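Home Kitchen Laundry Shed Contact
Search Skireck tips Go

Looking after a pale timber table

Wipe along the grain with a damp cloth, then go over it with a dry tea towel. Sticky spots need a drop of dishwashing liquid in 200 mL of warm water. Check from a low angle, as smears hide in the shine.
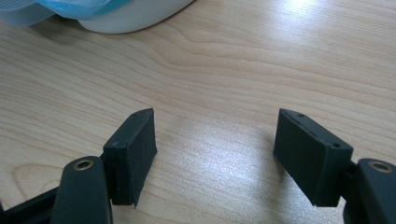 Pale wood grain in strong light.

Anything with a hinged lid gets grubby at the back first. Run an old toothbrush along the hinge and around the grey rim. Keep plastic away from the join so the lid can close flat. 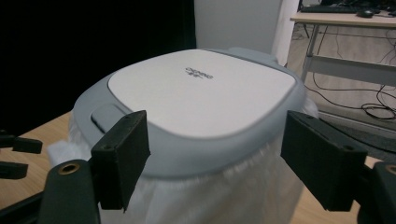
White lid panel, grey rim, white plastic underneath.

Put things back with a hand's width between them. Lift bowls to move them, as grit under the base will scratch a light-coloured finish. Re-oil bare timber every 2 months over summer.
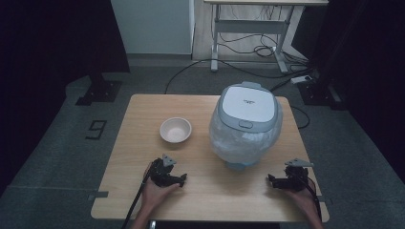
Small white bowl with a gap beside it.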